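4. Household chores as a test of readiness

4.1 Choice of chores

The question addressed in this section is a narrow one: whether a pair of robot arms of ordinary cost can carry out, without help, the small chores that a person does at a kitchen or laundry table. The Stindstead bench was set up to answer it for two groups of chores. The first is textile work, which covers picking up, flattening, folding and stacking. The second is clearing, which covers the removal of food waste, wrappers and used tableware after a meal. Both groups were chosen from a household survey carried out in the first phase of the Jillo project, in which respondents ranked chores by how often they came up and how much they were disliked.

Textile work has a long record in the literature, yet most reported results rely on a single plain cloth laid flat before each attempt. We consider that condition too easy. A household towel is picked up from wherever it was left, and the fingers have to find a fold or an edge that will hold. The quality of this first grasp sets the course of everything after it.

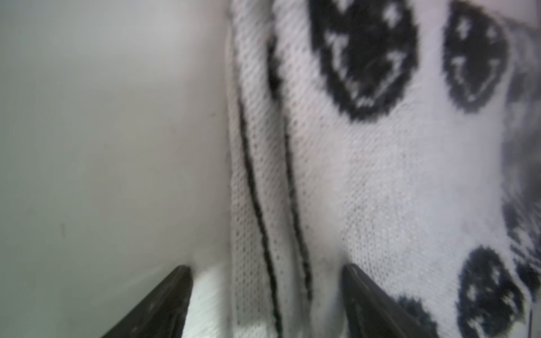
For that reason we score the first grasp separately from the fold. An attempt is counted as a good grasp only if the cloth stays between the fingers through the whole lift. In the July series, the Pultier controller was given 200 attempts at the textile chores. In 46 of these the grasp was lost before the cloth had been moved to the folding position. Most losses took place in the first part of the lift, when only a thin pinch of cloth had been taken. Raising the grip force reduced the number of losses but led to a second fault, in which two layers were taken together and the fold came out crooked.

4.2 Clearing and mixed waste

Clearing chores place different demands on the system. Waste from a meal does not come in one size or one stiffness, and the arm must often work around tableware that should stay where it is. Our protocol therefore includes items that are awkward on purpose. A deep white cup may hold a piece of chocolate still partly covered by its wrapper, next to something bright orange and a few thin pink strands, with metal utensils reaching in over the rim. A person would sort such contents at a glance. For the controller, the chocolate and its wrapper form one object in some views and two in others, and shiny metal close to the wrist camera disturbs the estimate of depth. We gave the system 100 attempts at clearing chores and allowed no resets within an attempt.
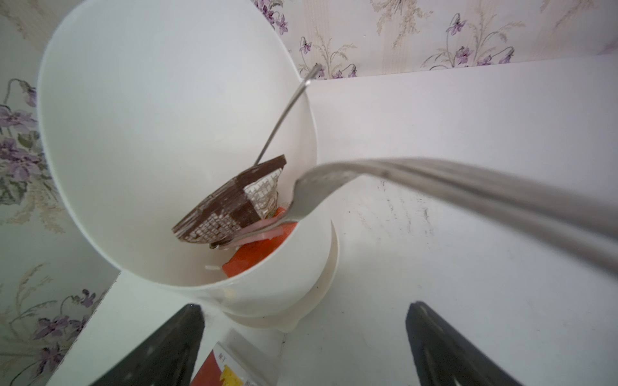
Scoring for this group follows the Ruddock scale, which was drawn up for earlier work on shop-floor sorting and adapted here for domestic use. The scale gives partial credit when an item is moved to the correct place but something else is disturbed. It gives no credit when food is crushed or tableware is tipped over. The background was left busy, with purple flowers on the wallpaper behind the cup, as homes are seldom plain and a system that depends on a blank wall is of limited use. Two raters scored each attempt from the recordings, and differences were settled by discussion.

4.3 Layout of the bench

Both groups of chores were run on the same bench, with the same pair of arms. Changing from one group to the other required new items on the table and a new instruction to the controller. The arms were not moved on their mounts. Each attempt was limited to 15 minutes, after which it was recorded as unfinished.
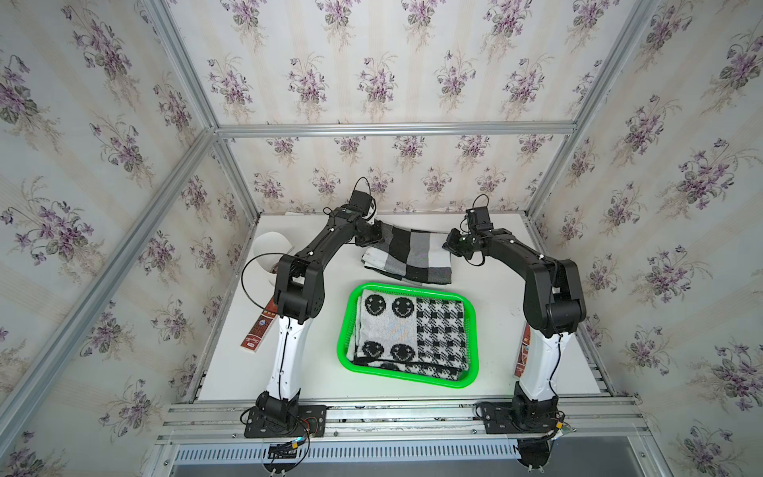 Figure 4. The Stindstead bench, with a folded towel in the green tray and a checkered towel behind it.

The time limit had a greater effect on the textile chores than expected. Several attempts were going well when they were stopped, and in these cases the delay came from repeated small corrections to a fold that a household user would have accepted. We return to the matter of when a fold is good enough in Section 5, where the scores for both groups are set out by chore.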